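From: Mwanahawa Mabula
To: packing-list
Subject: Re: [packing] Kitchen boxes, where do we start?

On an evening in October, Brian Bakilana wrote:

> Hello all, I've got the small cartons from Manolakis and a flat full of
> kitchen bits. Do you sort everything on the table first or just pack
> as you go? And what does everyone open their boxes with? My scissors
> have given up. We're out of the Dornard Road place in 11 days and
> I haven't started.
> Brian

Brian, you lucky thing, I love this stage! Kitchens are the best room to pack, all those odd shapes that have to be persuaded into one carton.

I'm a table-first person, always have been. I pull out one cupboard's worth, spread it out, and only then bring the box over. One cupboard at a time though, or you'll end up eating toast standing in the hall (Urs Kuster did his whole kitchen in one go last spring and can tell you all about it). A pale table helps a lot, you can see every little lid.

My odds and ends, still spread out with the first small carton up:

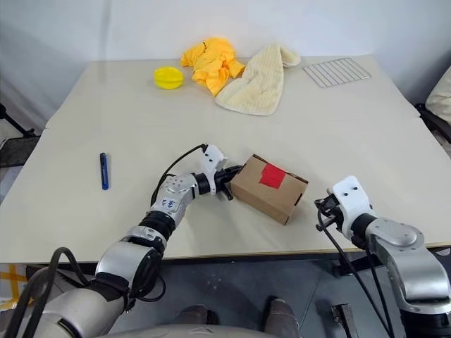
Carton with its red tape square, yellow cloth, cream towel and the wire rack at the back.

The red square is my "kitchen, open first" mark. Bláthnaid Brennan put me on to coloured tape when we cleared the Nirnon hall and I've never gone back to writing on all six sides. I still keep a pen on the table for the list, mind you. One line per box, nothing fancy: "red, cloths, towel, small lids" is plenty.

Cloths and towels are your best friends here. Please don't give them a box of their own! Line the bottom with a towel, stuff the cloths down the sides, and you've saved yourself a heap of paper. Anything flat like a cooling rack I leave to the very end and slide in against the wall of a bigger box, wrapped in a tea towel so it doesn't scratch its neighbours. If it won't go in a box, tape it between two bits of card and write RACK on it in big letters.

Small round lids are the devils. They roll, they hide, they turn up in the bathroom box. I put mine in a freezer bag with whatever they belong to.

Now, your scissors. Get a snap-off knife, the long thin sort, and keep it in one place. Mine is blue so I can spot it on a white worktop. The blade has gone a bit brown and speckled and I'm due a fresh one, but for parcel tape you only need a click or two of it showing. Score along the join, don't dig, and slide it back in before you put it down. Every time, even if you're picking it up again in 20 seconds!

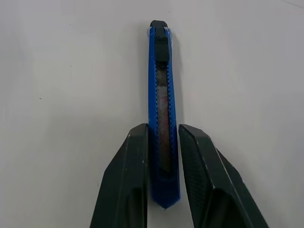
WHAT I'D DO FIRST, IF I WERE YOU

Start with the cupboard you open least. Baking things, in most houses. You'll get 2 boxes filled before supper and feel marvellous.

Leave the kettle, a pan and a mug each until the morning you go.

Bakari Ogola has spare tape in three colours if you'd like some, he's usually in after four. And do tell us how you get on, I want to hear about every box!

Mwanahawa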